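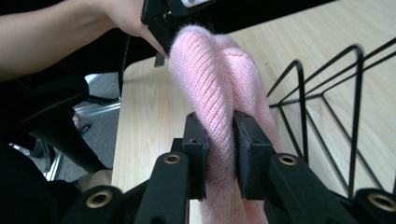

Figueiredo

Opened: September 20, 2020
Store: Rallik, Flolmont branch
Area: sale prices / discount codes
Status: open, see bottom

Problem: knitwear sale went live overnight, shelf tickets and website both say 20% off, tills still charging full price. Customers noticing before we do. One lady got all the way to the car park and came back with her receipt, quite right too.

First thing, checked the offer was switched on. It is. Start date right, end date right (runs into October). Saved it again anyway, no change.

Restarted till 1. No change. Restarted the other two. Till 3 came back with the right price on scarves but not jumpers?? Tried a cardigan, full price. Tried gloves, 20% off. So it is getting something from the offer, just not all of it.

Rang Fedano helpline. On hold 39 minutes, then asked to restart the tills. Had done that. Did it again while they listened. Same.

They asked for the product list. Exported it from the back office and the file stops dead at line 2,000. Our full list is longer than that. Jumpers and cardigans are all in the bit that's missing — they were added late, when the autumn stock got loaded. Scarves and gloves were already on from last year.

Fedano say there "shouldn't be" a limit. Asked them to look. Ticket passed up to their second line, no time given.

Workaround for now, please read if you are on tills:
- scan as normal
- press Discount, pick Manual, type 20
- reason code is Price Match (not Staff, it messes up the end of day report)
- do NOT do this on scarves or gloves at till 3, they get it twice. Already happend once this morning, customer very pleased

Web orders: website price is right, basket price is right, but the confirmation email shows full price. Card payments checked, the right amount is being taken. So only the email is wrong. Have put a line on the help page. Still getting calls.

Update, after lunch. Split the offer into two smaller ones, Knitwear A and Knitwear B, so neither list is too long. Sent to till 1 only. Jumpers now right, cardigans right, scarves right. Sent to till 2, fine as well. Till 3 wont take it, says "offer already exists". Deleted the old one from the back office, till 3 still thinks it has it. Have closed till 3 and put the cones out.

Refunds: anyone who comes back with a receipt from this morning gets the difference, no arguing, same reason code. Keep the receipt copies in the tray by the safe, head office will want them.

Still to do:
- till 3, needs Fedano to clear it from their end
- email template
- find out if the shoe offer next week is going to do the same. It's a longer list than this one
- change the helpline number on the till stickers, old one is dead

Leaving open. Will ring them again before close.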